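Brukholm Household Task Guide
Section 4: Setting Up and Running a Chore Trial in Simulation

4.1 Purpose of this section

This section explains how to prepare a simulated room, run a household chore with the two-armed Brukholm unit, and decide whether the chore may be attempted in a physical home. It applies to operators who have completed Sections 1 through 3. Operators who have not yet registered their workstation must do so before continuing.

4.2 What the unit can and cannot be expected to do

Prospective users often ask whether the unit is ready to do housework. At the present stage, the answer depends on the chore and on the room. Picking up a rigid object from a clear surface and setting it down on another is suitable for routine trials. Opening a cabinet door is suitable when the handle is of a type listed in Appendix B. Folding clothes, washing glassware by hand and changing bed linens are not supported.

A chore that succeeds in simulation has met the first requirement only. Simulated surfaces do not reproduce every kind of wear, grease or loose hinge found in a home, and a result obtained on screen must not be presented to a household as a promise of performance.

Note: The word "supported" in this guide means that the chore has a written procedure and a scoring sheet. It does not mean that the unit may be left alone while performing it.

4.3 Before you begin

Confirm that the following are available:

The Arnance room library, installed on the workstation
A scoring sheet for the selected chore
Free disk space of at least 8 gigabytes for trial records
A second person to review the results

4.4 Preparing the room

1. Start the Arnance program and select New Trial.

2. Choose a room from the library. Narrow rooms are graded as difficult and should be used only after the same chore has been passed in an open room.

3. Select Vary Surfaces. The program will assign new colors and patterns to the walls, floors and furniture. Some combinations will look unlike any real home. Leave them as assigned. A unit that can find a cabinet only when it is painted white is of little use to most households.

4. Place the unit facing the furniture named on the scoring sheet. Check that both arms can be raised fully without touching a wall.

5. Inspect the floor between the unit and the furniture. Record any object standing there on line 2 of the scoring sheet. Do not remove it unless the procedure calls for a clear floor.

6. Select Save Room and enter your operator number.

Caution: Do not edit a saved room after trials have begun. A changed room must be saved under a new name, and its trials must be counted from zero.

4.5 Running the trial

1. Open the saved room and select the chore from the Task menu.

2. Set the trial count. The standard count is 600 for a chore that has been passed before in another room and 1,000 for a chore that is new to the unit.

3. Select the forward view. This view shows the front of the body and both arms, and it is the view from which reviewers will score the work.

4. Select Run. Watch the first several trials from start to finish before leaving the workstation.

5. If a gripper strikes the edge of a cabinet or counter, select Hold. Enter the trial number and the part that made contact, then select Resume.

6. If the unit remains still for longer than the limit printed on the scoring sheet, mark the trial as stalled. A stalled trial is counted as a failure even when no contact has occurred.

7. When the count is complete, select Close and Export.

Note: An arm that reaches the correct place has not completed the chore. Credit is given only when the final condition on the scoring sheet has been met and both grippers have returned to rest.

4.6 Reviewing the results

The reviewer shall read the contact entries before looking at the total score. Repeated contact with the same edge usually points to an error in the approach path, and the chore should be returned to the motion group at Trarkdale with the entries attached.

A chore new to the unit must be completed without contact in at least 800 trials. Chores that meet this mark may be requested for the Henríquez test apartment. Chores that fall short may be run again after the motion group has issued a correction.

Requests for the test apartment are approved by Ilir Kneževič, Manager of Household Trials. The request must include the exported record, the completed scoring sheet and the name of the reviewer. Requests received without a reviewer's name will be sent back.

4.7 Cautions for physical trials

Caution: Keep children and pets out of the room at all times while the unit is powered.

Caution: Remain within reach of the stop control. The operator may not carry out other work during a physical trial.

Caution: Do not add objects to a cabinet or counter while an arm is extended. Wait until both arms are at rest.

Operators should report any difference between simulated and physical behavior on Form 4-C, including differences that seem minor. Reports from earlier trials led to the present limits on cabinet handles.

This section was last revised on Friday, June 5, 2020, and replaces the version issued in February.

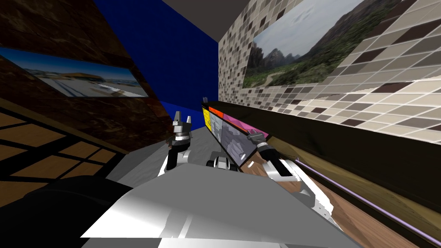 Figure 4-1. Forward view in a narrow room with varied surfaces, both arms raised near the cabinet.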